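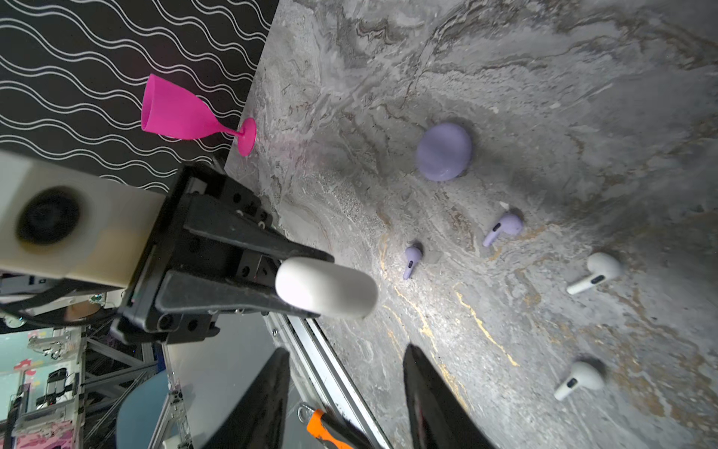 White earbud case over the gray marble-pattern top.

May 23, 2026

Glue trials, still. Fomport sent over the new two-part with a sheet claiming full strength in 40 minutes at room temperature. I don't believe it. Their last one claimed the same and the joints were still creeping the next morning.

Set up 14 lap joints on the sanded birch strips, same clamps as in November. Pulled 3 at the 40 minute mark. All of them slid before they broke, so whatever "full strength" means at Fomport, it isn't that. The rest stay clamped overnight.

Oratile Mathebula thinks I'm mixing too cold. Maybe. The bench thermometer is the cheap Urow one and I wouldn't swear to it within a couple of degrees. Will borrow the good one from upstairs before anyone quotes my numbers back at me.

Also opened the Prostden sample. Smells awful, stays workable for up to 7 minutes, then goes stringy all at once. Hamada rep says it sands clean. He said that about the filler too, and I'm still picking that out of the belt.

To do: label the strips properly this time (pencil rubs off), find the missing clamp pad, ask Fomport what wood they tested on. If the answer is "aluminum" I'm done with them.

2 comments
Share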